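Setting up the scoreboard for a home match

Welcome back to the Camcombe courtside guide, and thank you for giving up an evening to run the board! Have a read through before the players arrive, then work down the steps at your own pace.

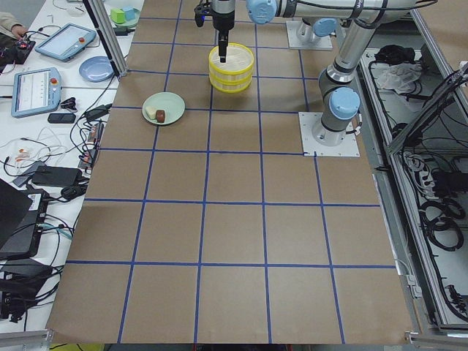
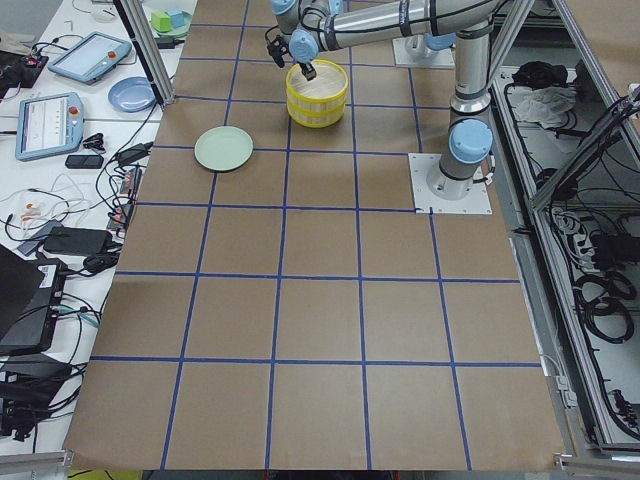
Camcombe Basketball Club – Match Night Team

4.1 Before you switch on

1. Put the Eka control box on the scorers' table with the dial facing you, and run the grey lead along the wall to the socket marked 6.
2. Check that the shot clock lead is pushed fully home. It needs a firmer shove than you might expect, so do give it a second go.

CAUTION: Never plug in the horn while the board is live. Switch off at the wall first.

4.2 Starting the board

3. Switch on and wait for the row of eights to clear.
4. Type game code 815 for senior matches, or 700 for juniors, and press ENTER. The quarter lengths and time-outs load by themselves.
5. Key in the team names. Long ones get chopped, so "Nultosow" fits nicely but "Nultosow Ladies" does not – shorten it however you like, as long as the visitors are happy.
6. Turn the brightness dial to 80. Go a little lower if the low sun is coming through the top windows.

4.3 During play

7. Start the clock on the touch, not on the whistle. If you stop it late, press HOLD, turn the dial back to the right time and show the referee before you restart.
8. Add team fouls as they are called. They clear at the end of each quarter, but players' own fouls carry on.

Note: The old Danzer board at the far end only copies the score. It won't show fouls, however nicely you ask it.

Contact the match desk | © Camcombe Basketball Club | Back to top

Comments (2)

hoopsmum: Step 2 saved my evening, the lead was only halfway in. Thank you!

benchwarmer: Does 700 work for the mixed juniors as well, or is there another code?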